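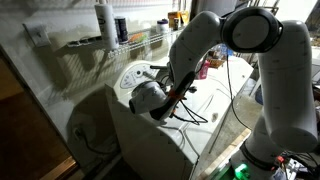
Success rate is the wrong headline number for household manipulation, and I have argued this long enough that I should state the case in full. A policy is trained on some number of demonstrations, run for some number of trials, and scored one or zero. The score goes in a table. The reader learns how often the task ended well and learns very little about why. Consider the grasp. An arm holding a hair dryer by its handle over a washing machine has solved a problem whose difficulty depends almost entirely on where the mass sits. The handle is the easy part to close on, but the barrel is off to one side, and every acceleration of the wrist turns that offset into a torque at the fingers. If there is slip, it will probably be rotational. A binary score records a dropped dryer and a dryer that was never picked up as the same event. For anyone trying to improve the controller, they have almost nothing in common.

The method I would put in its place is old and unglamorous. Divide each trial into stages before running it: approach, contact, lift, transport, placement, release. Write down the condition that ends each stage. Log the stage at which the trial failed and the measured state at that moment. Report conditional rates, so that the placement number is computed only over trials that reached placement. None of this requires new hardware. It requires someone to agree on the definitions in advance and to leave them alone afterward, which in my experience is the expensive part.

Gerasimos Andreadis and I applied this to Meseck, a transport policy trained on 703 demonstrations of moving household objects on and around laundry appliances. We ran 882 trials. Of these, 133 failed. By the usual accounting that is a success rate just under 85 percent, and the usual paper would stop there or add a bar chart broken down by object.

The stage log gave a different picture. Failures at contact were rare. Failures at lift were rarer. Most of the 133 came in the last two stages, after the object had been carried successfully to within a short distance of its target. The policy had learned to pick things up very well and had learned to put them down only moderately well. We had spent the previous October tuning grasp selection, on the assumption that grasping was the bottleneck. The aggregate number had been consistent with that assumption, as it would have been with nearly any other.

I do not think we were unusually careless. The demonstration data encourages the mistake. A human operator spends most of an episode approaching and aligning the grasp, so most of the frames come from that phase, and a loss averaged over frames is a loss weighted toward picking. Release occupies a few frames. A policy can be poor at release and still show an excellent training curve.

There is a standard objection, and it deserves a fair hearing. Stage definitions are arbitrary. Two labs will draw the line between transport and placement differently, and their conditional rates will then be incomparable. With a binary score, at least everyone agrees on what a one is. I accept the first half of this. The second half is false. Labs disagree constantly about what counts as success: whether the object may tip, whether a retry is permitted, whether the clock runs during a pause. Those disagreements are simply hidden inside the single digit. A stage log puts them on the page, where they can be checked and, if necessary, recomputed under somebody else's definitions. We published ours with the raw timestamps for that purpose.

A second objection is cost. Labeling stages by hand takes time. For us it took less than expected. Most boundaries can be derived from gripper position and wrist force, and the remainder were settled by two people watching the recordings independently. We used five labels for failure cause and permitted a note where none of them fit. The notes proved more useful than the labels. Several described a light contact between the object and the appliance during descent, one that did no harm by itself but moved the object within the fingers enough to spoil the release.

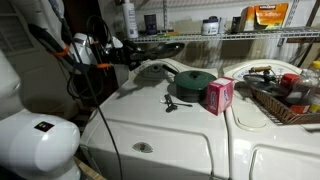
Does a stage log tell you anything that a larger number of trials would not? More trials narrow the error bars on the overall rate, but they leave the location of the failures unknown, so the log supplies information that no increase in sample size can provide.

That has practical consequences for how test time is spent. Suppose a lab can afford a fixed number of hours on the arm. Current practice is to use them all on full episodes from a randomized start. Once the log shows that placement is weak, it is more efficient to begin a portion of the trials with the object already in the gripper and test placement directly. The results must be reported separately, since a grasp set by hand is cleaner than one the policy made for itself. With that caution, the gain is large. We would have found the release problem in a fraction of the time.

The commercial side has its own reasons to resist. Numusell and Cloladar both quote a single task completion figure in their product literature, and a buyer comparing the two will choose the higher one. A table of conditional rates is harder to sell. I would still ask for it. A machine that fails before contact leaves the object where it was. A machine that fails during transport drops it, possibly on a floor someone is standing on. The two may carry the same completion figure and should not carry the same price.

Zerouali has proposed making stage logs a condition of entry for its next shared evaluation. I support the proposal with one amendment: the stage definitions should be filed before any trial is run, and the filing should be public. Definitions written after the data has been seen tend to fall wherever the numbers look best. Ours were revised once midway through the study, and we had to discard the earlier labels and repeat them.

Print this article
E-mail this article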